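Setting Up Your Watchlist and Episode Alerts

Welcome back! If you've made it through the first part of the guide, your Falska player is plugged in, talking to your Wi-Fi, and showing the home screen. Now comes the fun bit, which is telling it what you like to watch so that it stops suggesting things you don't. Pour yourself a coffee, find the comfy end of the couch, and we'll go through it together.

Before you start: have your Timus account password handy. You'll be asked for it once, at step 3, and typing it in with the remote is slow going (we know, and we're sorry).

1. Press Home, then move right along the top row until My Shows lights up. Press OK.

2. Choose Add Services. You'll see every streaming service available in your area. Put a check next to the ones you already pay for and leave the others blank. You can always come back to this.

3. Enter your Timus password when the box comes up, then choose Confirm.

4. Pick at least 6 shows you've enjoyed. They can be old favorites, something you're halfway through, or that wrestling drama your sister won't stop talking about. The more you pick, the better the suggestions get, up to a limit of 145 titles.

5. Open any show and choose Follow. A small bell appears beside the title. From then on you'll get an alert when a new season is announced, and another on the day it comes out.

6. Go to Alerts and set your quiet hours. The player comes set to stay silent after 10 p.m., but if you're a night owl who likes to start a new season at midnight, go ahead and turn quiet hours off.

Note: Following a show doesn't subscribe you to the service that carries it. If a series moves to a service you don't have, it stays on your list with a gray title until it moves back or you remove it.

Note: If you share the player with kids, set up a separate profile for them before step 4. Mature titles you follow will otherwise turn up on the home screen for everyone, artwork and all.

Caution: Choosing Reset My Shows clears your list, your ratings, and your place in every episode. There is no undo. If you only want to tidy up, use Remove on the single title.

If your list stays blank

Give it 3 minutes, as the first load takes a while. If you still see nothing, unplug the player, plug it back in, and try again. Should you get error 382, the player has lost touch with your Timus account, so go back to step 3 and sign in again. Anything else, write to the Olvera help desk in Arnville and tell them what's on the screen, word for word if you can.
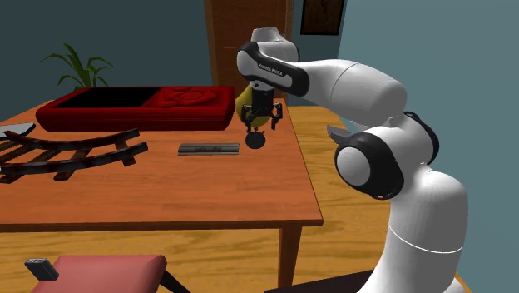
Computer rendering of a white and black robot arm over a reddish-brown wooden table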